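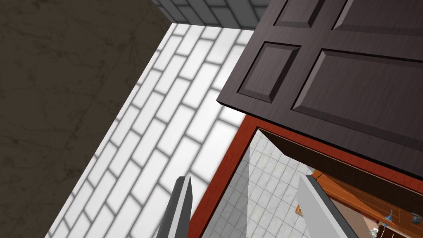

A panelled door with a dark brown wood-grain finish

A panel door is a door built from a frame of solid members holding thinner panels between them. The upright members are called stiles and the horizontal ones rails; short uprights between two rails are known as muntins. The form was developed to limit the movement of timber, which swells and shrinks across the grain as humidity changes.

Construction

Each panel sits in a groove cut along the inner edge of the frame. It is left unglued, so that it can move without splitting. Stiles and rails are joined by mortise and tenon or, in factory work, by dowels. A raised panel is thicker at the centre and bevelled towards its edges - a flat panel is of even thickness throughout.

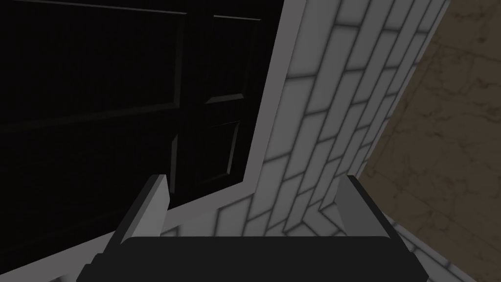 Dark cabinet beside a wall of white rectangular tiles

The same method is used at a smaller scale in cupboard and cabinet fronts, where the frame is often only 15 mm thick. The joiner Hubert Egger described a version with 2 mm of clearance on each side of the panel, first made at his workshop in Hamau.

Common patterns

Doors are usually classed by the number of panels. The six-panel pattern is widespread in houses. The Idcombe pattern, a local variant, has a lock rail set 65 mm lower than usual. 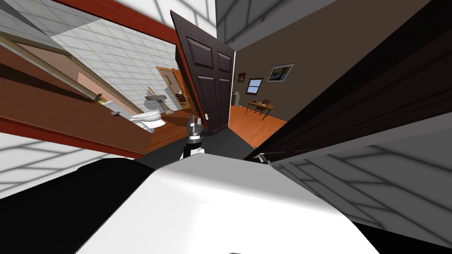

Six-panel interior door with a round metal knob

Moulded doors imitate the framed type with pressed skins over a light core. They are cheaper and more stable, but cannot be planed deeply.

See also: Flush door; Ledged door; Architrave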